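Notebook - event extraction, political rallies set
September, started 9:40

Carrying on from the previous page. Task is still the same: take short wire items on opposition rallies and marches, and pull out who asked for permission, who refused it, where, and whether the event went ahead. Source feeds are the Civa regional archive and the scraped Flarbridge pages. Annotation is in Solledier, with the older schema because the new one drops the conditional flag and we need it.

Main problem today is conditionals. A large share of the items are of the form "if the permit is refused, the party will march anyway". The Liao tagger marks these as announced events. They aren't announced. They are threats of announcement, usually by a spokesperson who may or may not have authority to commit the party. If we let them through, the monthly march count is inflated in exactly the weeks when relations between the party and the district administration are worst, and the time series is useless for anything downstream.

Pulled 200 items from the Flarbridge pages and hand-checked them before lunch. 27 were conditionals tagged as firm events. Of those, 21 had the "if" clause in the headline and again in the first sentence, so a crude rule on the opening would catch them. The remainder bury the condition in a quote further down. Not going to write a rule for those yet.

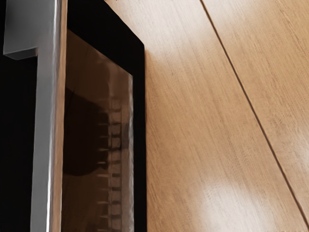

Second problem is duplicate text. The scraped pages repeat the headline as the first line of the body, sometimes joined to the city tag with no space. The sentence splitter treats the pair as one sentence and the speaker gets attached twice, once as a former minister and once as party chief. Same person, two roles, two entity rows. Fixed by stripping any opening string that matches the title after lowercasing. Check this against the Civa items before running on everything - Civa sometimes has a subheading that differs by one word, and the match will fail quietly.

11:15. Reran the splitter. Double speakers gone from the checked set. One item now loses its dateline as well, because the city name sat inside the matched string. Put the dateline extraction ahead of the strip step. Order is now:

dateline
title strip
sentence split
speaker attach
conditional flag

Moved on to permission status. Current values are granted, refused, pending, unknown. Need one more for "granted with conditions", which covers route changes, a different ground, an earlier finish time, or a limit on loudspeakers. Seven items in the checked set fit. The annotators had put them variously under granted and refused, depending on whose statement led the story. The administration calls it approval and the party calls it a ban. Proposed value: granted_mod. Keep the party's wording in the free text field.
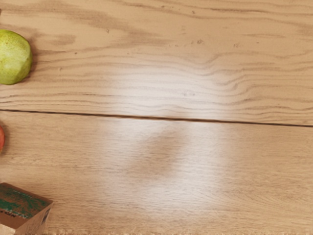

Tabletop, seen from above. Render.

13:30. Crowd figures. Decided to leave these out of the main table. Organizers and police differ by too much and most of the wire copy carries only one side. Stored as quoted strings with the source attached, no numeric conversion. If someone wants a number later they can parse it and own the result.

Location matching is adequate for large cities and poor below district level. Ground names repeat between cities (every second one has a municipal stadium) and the gazetteer returns the biggest city by default. Added a preference for the dateline city, then for any city named in the same sentence. Better, not solved. Items that cover two rallies in two cities in one sentence still collapse into a single row. These need to be split by hand in Solledier until the event splitter is rewritten.
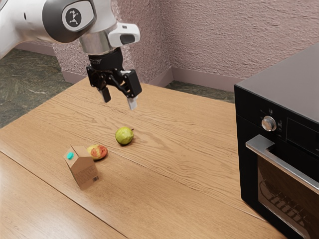 Arm with gripper, jaws open. Render.

15:50. Wrote the opening-sentence rule for conditionals. Looks for if / unless / in case plus a permission word within the first two sentences, and sets conditional = 1 without touching the event type. False positives so far are court stories, where the "if" belongs to the judge. Excluding items with a bench or petition term removes most of them.

To do:
- Civa check on title strip, before the full run
- granted_mod into the schema, then re-export the guidelines
- ask for a second pass on the buried-quote conditionals
- Liao tagger is still on the old party list, two mergers out of date
- court story exclusion needs its own small test set

Full run left for tomorrow. Nothing from today has been pushed to the shared copy.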